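Print this article | E-mail this article

Reading time: 5 min

Pradholm Compares Two Grippers on Household Bottles

21/09/2024

The handling lab at Pradholm has finished the first part of a comparison between 2 end effectors for picking packaged household goods. The work was paid for by Stakside, a contract packer that handles mixed cartons of cleaning products and snacks and wants to know which type of hand to specify for a new repacking cell. Final results are due in April.

The question is a narrow one. Stakside does not need a hand that can pick up anything. It needs one that can take a full plastic bottle from a flat surface, turn it so that the label can be read by a fixed scanner, and set it down without marking the print. The present cell does the job with suction cups, which hold well on cartons and badly on curved bottles with raised seams.

The comparison was run at Pradholm on the lab's own arms, with the control software Zetusari. The software was left at the same version from the first trial to the last. Arm speed was capped at the same value for both hands, and the approach path was planned from the same overhead view. Small cameras close to the wrist recorded each attempt, mainly so that failed grasps could be sorted by cause afterward.

The first candidate is a hand with jointed, humanoid fingers. The second is a simpler gripper from Leitão with ridged contact faces. The jointed hand costs more, weighs more and has more that can be adjusted. The Leitão unit opens and closes, and the only setting the operator changes between products is the closing force.

Bottles were chosen as the main test item after a short survey of what Stakside repacks most. Detergent bottles are heavy for their size when full, the liquid moves during a lift, and the plastic gives under pressure. A hand that squeezes too hard will dent the wall. One that squeezes too little will let the bottle roll about its long axis, and the label ends up facing away from the scanner.

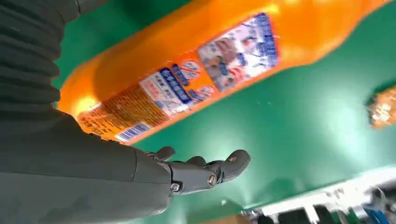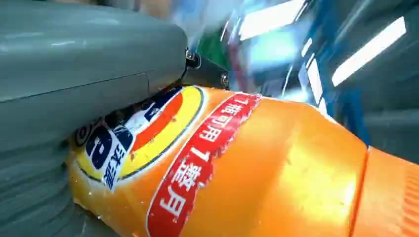

Orange bottles at Pradholm, with the fingers short of the bottle in the first picture and a ridged finger pressed against the label side in the second.

What the first part showed

The lab logged 1000 grasp attempts, divided evenly between the hands. Each attempt was scored on whether the bottle left the surface, whether it stayed in position through the turn, and whether the label was readable at the scanner. A bottle that slipped but was not dropped was scored as a partial result and kept apart from the failures.

On lifting alone there was little between the two. The differences came during the turn. The jointed hand could wrap a bottle from below and support it along more of its length, and it held position better when the bottle was only part full. It was also slower to close. The fingers had to reach their positions in order, and if the bottle moved at first touch, the sequence had to be restarted.

The Leitão gripper closed faster and recovered faster from a poor approach. Its weak point was placement. When the contact faces landed well off the middle of the bottle, the heavy end dipped as soon as the arm rose. Moving the planned grasp point toward the center of mass removed most of these cases, but that point has to be stored for every product in the catalog.

Surface moisture was added as a separate condition halfway through the program. Stakside had reported that stock brought in from a cold truck often carries condensation. Test bottles were misted before the approach, and both hands were run at the closing force that had worked on dry stock. The ridged faces lost less ground than the smooth fingertips of the jointed hand. The lab intends to repeat the condition with textured pads on the fingertips before drawing anything firm from it.

Cameras and lighting

A side finding concerns the wrist cameras. Glossy, translucent plastic reflects overhead lights as pale patches, and these move across the label as the arm turns. In 3 of the logged sessions the software took such a patch for the edge of the bottle and planned the grasp too high. The fix in use is a shorter exposure and a check against the overhead view before the hand closes. Motion blur is a related problem during fast moves, and the lab now takes its planning image only after the arm has stopped.

Pradholm did not test a change of lighting. Stakside's building has fixed ceiling panels and the company asked for results that would carry over to it.

Next steps

The second part will add wrapped snack packs and 2 sizes of pouch. Cycle time will be measured on a full pick, turn and place sequence, with no pause between items. The lab will also record wear on the contact faces, which was left out of the first part because the parts were new.

Stakside said it would not choose a hand until both parts were in. The company is also looking at a tool changer that would let one arm carry either hand - a more expensive cell to build, and one with an extra coupling to maintain.

The grasp logs will be released to Zetusari users together with the final report. Camera recordings will be made available on request.

Comments (4)

palletjack77
Was closing force reported in newtons or as a percentage of max? We run the Leitão on shampoo and the percentage setting does not carry over well between units.

M_conveyor
Would like to see cap-first grasps included. The ribbed neck area on these bottles is the stiffest part, and we get fewer dents there. You do need more wrist torque for the turn.

drybox
Storing a grasp point per product is fine for 50 items. Our catalog changes every few weeks and someone has to enter all that.

palletjack77
@M_conveyor we tried it on the larger sizes and the caps loosened. Smaller bottles were OK.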